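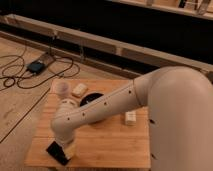
The square wooden table, June.

Jun 17, 2018

Diary of the Warden, Fundstead House

The House was quiet this morning, as is usual on a Sunday between courses. I rose early and walked the boundary as far as the Kurian gate, which has again been left on the latch. A note has been placed in the gate book requesting that those using the path to the village close it behind them. The hay in the lower meadow has not been cut. The contractor had undertaken to begin last week and has given no further word. I shall write to him tomorrow.

Breakfast was taken at the usual hour. Miss Edeltraud Bachmann, our visiting reader in local history, joined me and reported on her progress with the parish papers. She has now completed 152 sheets of the Tivitz bequest and has found that the greater part of them concern drainage. It had been hoped that they would throw light upon the founding of the school, and a few may yet do so. There is a letter, undated and badly folded, in which the then rector complains that the schoolroom floor was laid before the walls were dry. Miss Bachmann considers it to be earlier than anything else we hold on the building. I asked her to set it aside until the paper can be looked at by someone competent to flatten it.

We discussed at some length whether the bequest should be kept in the order in which it reached us. The late Mr Tivitz appears to have tied his bundles by the colour of the string, and my own preference would be to arrange the papers by year. Miss Bachmann is firmly of the opposite view. She holds that a family's muddle is itself a record, and that once undone it cannot be put back. I have agreed that the bundles shall remain as they are and that a list by year shall be drawn up separately. This will mean further work for her, which she accepted with good grace.

Morning service was at Gellow. The attendance was fair. The sermon dealt with the parable of the mustard seed and was longer than the text required. After the service I was approached by two parishioners about the use of our orchard for the summer fete. I replied that the House would be pleased to offer the orchard on the same terms as last year, provided that no vehicles are brought on to the grass. Last year's ruts beneath the Bramleys are still plain to see, and one wheelbarrow has already been lost to them.

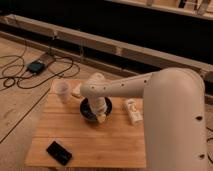
On my return I gave an hour to the accounts. The coal bill for the spring quarter is higher than I should like, though the cold weather in March must bear much of the blame. The kitchen has kept well within its allowance. I have approved the purchase of four new lamps for the reading room and have put off the matter of the curtains, on which opinion remains divided. The green was thought too dark, and the oatmeal too likely to show marks. I have no strong feeling either way and should be glad to see it settled.

The afternoon was warm. I walked up to the reservoir with Miss Bachmann, who wished to compare the course of the old drain with the plan drawn in the Tivitz papers. We were able to follow it for three fields before it was lost in nettles. A pair of lapwings rose from the far bank and made a great fuss over our heads, so we took the longer way home in order to leave them in peace. The dog roses are out along the whole length of the lane. I do not recall them so thick in any year since I took up this post.

Tea was served in the garden. The cake was caraway, to which I am not partial, but I understand it was made at the request of our guest and I took a slice accordingly.

Correspondence in the evening. I have written to the water company for the second time regarding the meter, and to my sister, to whom I owed a reply of some weeks' standing. She asks whether I mean to come to her in August. I have told her that I hope to do so if the roof is finished, and that I should prefer the small back room if it is free, the front being so noisy in the mornings.

The glass has fallen a little since supper. If rain does come, the hay will be spoiled and there will be no occasion to write to the contractor in the terms I had intended. The windows on the north stair have been closed, and the side door is bolted.

To be done tomorrow: the latch at the Kurian gate, the letter about the hay, a folder for the rector's complaint.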